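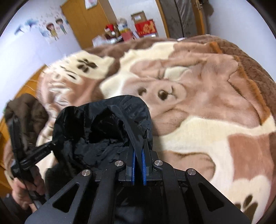 Chapter 4
Buying for the Work You Have

I bought my first piece of automation equipment the way a lot of people buy a treadmill. I had money left in the budget, I had seen a very good demonstration, and I had a picture in my head of how things would be afterward. The machine was a small arm with a two-finger gripper, and what I wanted from it was folding. Clothes, mostly. The demonstration had used a square cotton towel on a flat white table, and oh, it was lovely to watch! I signed the purchase order in February and spent the spring finding out what I had paid for.

So this chapter comes before the ones on cost models and payback, which is where most books put their opening chapter on buying. I want you to spend a while with the job itself before you price anything. If you did the exercises in Chapter 3 you already have a task list for your site. Keep it next to you, because we're going to mark it up.

4.1 What the job is made of

When I ask people in my workshops to describe a task, they usually give me a verb and a noun. Pick up jacket. Fold blanket. Move box. That's fine for talking to a coworker (a coworker has hands and has met a jacket before), but it's a terrible basis for a quote.

Take the jacket. A puffy nylon one is slick, it wrinkles every time you touch it, and it has no fixed shape at all. Grab it by the hood and the rest hangs one way; grab it by a seam and it hangs another. Two narrow fingers can get a fine hold on a strap or a seam and a pretty poor one on a fat, smooth panel. Now lay that jacket on a plush blanket instead of a table. The surface gives when you press on it. Push down to get under the fabric and you may come up with some blanket too. None of that was in my verb and my noun, and every bit of it changes what you should buy.

Vikas Solanki, who taught me most of what I know about writing a specification, makes his students fill out what he calls the four lines before they're allowed to open a catalog. I've borrowed it shamelessly for years:

The thing: what it's made of, how it bends, the best place to hold it.
The place: what it's lying on, what is near it, how much room there is to get in.
The move: where it starts, where it ends, how exact the end has to be.
The bad day: what the same job looks like when everything is a mess.

People rush the last line. Please don't. A bed with one garment on it and a bed with a heap of coats on it may be the same entry on your task list, and they can need very different equipment. Same with storage. A corner stacked with bags, wrappers and cardboard boxes is a perfectly ordinary corner, and your supplier's test bench won't look a thing like it.

4.2 The Bredville mistake

I'll tell you about my worst one. I was helping a garment resale shop in Bredville plan a sorting station. Nidia Alvarado ran the floor there, and she gave me a whole afternoon of her time, walking me through everything that came in the door. I wrote it all down -- and then I budgeted for the clean version of it anyway.

We picked a gripper from a catalog on two numbers, opening width and holding force. Both were more than enough! What I hadn't asked about was the pads. Pads are the soft part that touches the item, they wear out, and they decide whether a slippery fabric stays put. The pads that came with ours were meant for cardboard. They were wonderful on cardboard. On nylon they slid, so the operators turned the force up, and then they started leaving marks on the knits.

We went through 14 sets of pads before we settled on one, and I had put exactly zero dollars in the plan for pads. The pads themselves were cheap. The hours weren't. Nidia's crew had to stop, swap, test and restart each time, and the station sat idle for 32 working days that first year. I had told the owner to expect 20. She was nice about it, but she did bring it up at every meeting after that.

Look at where the money went, though. The arm did its job. The controller did its job. A small part at the very tip ate the schedule, and it was the part I'd given the least thought to. When you draw up your own budget, start at the point where the equipment touches the work and go backward from there: pads, fingers, gripper, mount, arm, and only then the stand, the software and the training.

4.3 Try it by hand first

You can learn a surprising amount before you own a robot. Get a gripper you can hold in your hand, or borrow one, and do the job yourself through its fingers. Your arm supplies the reach, your eyes supply the vision, and the gripper supplies all the clumsiness. It's humbling. Faustino Pacheco does this with every new client, and he won't discuss arms with them until they've finished 100 tries at their own task, in the place where the task happens.

The place matters a great deal. Don't clear off a nice table. If the garments are on a bed, work on the bed. If there's a wardrobe you have to squeeze past, squeeze past it. Write down where you gripped, whether it held, and what your wrist had to do to get there. Those wrist notes are worth money later on, when a sales rep asks how many joints you need and you can give a real answer.

I'd set aside a separate line for this stage, even if it's a small one. Call it trials. Kofi Bawa, who reviews equipment requests at Moschos, told me he reads that line first, and when it's missing he sends the request back with a polite note. I've gotten two of those notes myself.

Before you go on to 4.4

Pick one task from your list and write out the four lines for it. Then find the softest or most awkward item involved and write down three places you might grip it, with a guess at which one will hold best. Hang on to the guess. In the next section we'll turn these notes into a request for quotes, and you'll compare what you asked for with what two suppliers, Flovia and Trosura, offered for a job very much like the one in Bredville.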